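This site uses cookies to keep you logged in and remember your thread settings. Accept / Manage

Posted in: Buying Advice > Arms & Grippers > Bench setups

Two-arm bench on a small budget, what am I missing?

tablemuddle
We have been told we can put in for a two-arm setup for tidying and stacking work, bowls and dishes mostly. I have a quote from Korkov at 1490 per arm with the gripper included, and a Flekau frame kit at 987. The table we would get second hand. Is there anything else I should put on the form before it goes in on Sunday? We only get one go at this each year.

greybench
Cables, clamps, power supplies, spare gripper fingers. People price the arms and forget the rest. I would put a good sum down for spares alone, as fingers are the first thing to go.

halfnut_61
Is the 987 for the frame with rails, or just the uprights? Flekau sell the side rails separately, or did when I bought mine.

tablemuddle
Rails on both sides and the back. I checked that with them. Corner brackets included, delivery not. 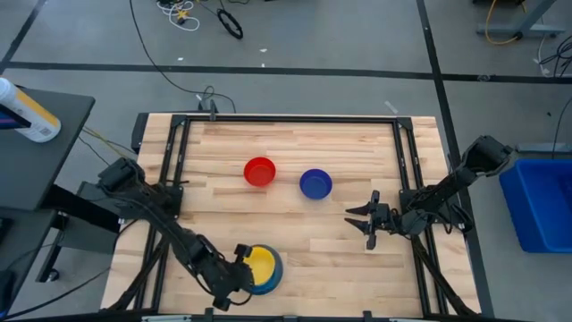 greybench
Floor space is the other one to measure before you pay for anything. The arms reach inwards but the elbows go out past the edge of the table on both sides, so a bench shoved up against a wall will not do. Measure with the arms bent, then add room for a person to get round. We got it wrong and had to swap two rooms over.

oddsocket
I don't agree about the spares. Buy one set of fingers and wait. We had a drawer full from Simões and then changed the gripper, so the lot was wasted. I would put the money into a proper table.

greybench
You can wait if your supplier is quick. Ours took 6 weeks, and we had one arm sat doing nothing for all of it.

halfnut_61
Agree with oddsocket on the table. Ours was cheap and flexed when both arms moved together. Culten do a heavier one for 1126 with the holes already drilled. Dear, but I would pay it again.

tablemuddle
1126 is more than the frame. I can't see that getting through. Would a plain wooden top do if it is thick enough?

oddsocket
Wood is fine. Clamp the frame along the front as well as the back and check the clamps once a month. The legs matter more than the top.

tablemuddle
Right. Two arms, frame, delivery, second hand table, clamps, and one spare set of fingers each side. I'll ask Korkov how long they take to send parts before I decide on more.

halfnut_61
Ask them if the quote includes the power supplies too. Mine didn't.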